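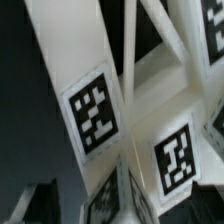
Comparar duas garras exige primeiro saber onde está o objeto, e é aí que a maior parte dos relatórios de bancada começa a enganar. O fabricante da Wikent anuncia repetibilidade; o da Gorham também. Nenhum diz com que câmara mediu. Na câmara de punho, um corpo branco com marcadores quadrados em várias faces parece resolver tudo, mas reparem na qualidade desigual das leituras possíveis: um marcador na viga larga e outro na junção veem-se inteiros, os restantes saem cortados ou quase de perfil. Uma pose calculada com dois marcadores bons e uma pose calculada com seis não merecem a mesma confiança, e o controlador Keogh devolve as duas com o mesmo número de casas decimais.

2. O ensaio

Fizemos 219 aproximações, 78 delas com a garra Hilero. Em até 18 o controlador perdeu a pose antes do contacto. Digo «até» porque o registo de abril não distingue perda de pose de paragem manual — falha nossa, corrigida na segunda série.

Antes de aceitarem qualquer tabela, verifiquem:
- se a calibração mão-olho foi repetida ao trocar de garra;
- se as poses rejeitadas entram na média;
- quem escolheu os ângulos de aproximação.

O terceiro ponto costuma faltar. Com ângulos escolhidos à mão, qualquer garra fica bem.

3. Para a próxima aula

Refazer a tabela separando as aproximações pelo número de marcadores lidos por inteiro. Não quero médias globais.

Enda Cullinane

Imprimir | Enviar por e-mail

Comentários

rita_m: A série corrigida usa a mesma lente?
Enda Cullinane: Usa. A exposição é que mudou.
jpalma: Continuo a achar que a Gorham sai prejudicada pelo peso dos dedos.

Contacto | © Notas de Robótica Aplicada, 2023 | Voltar ao topo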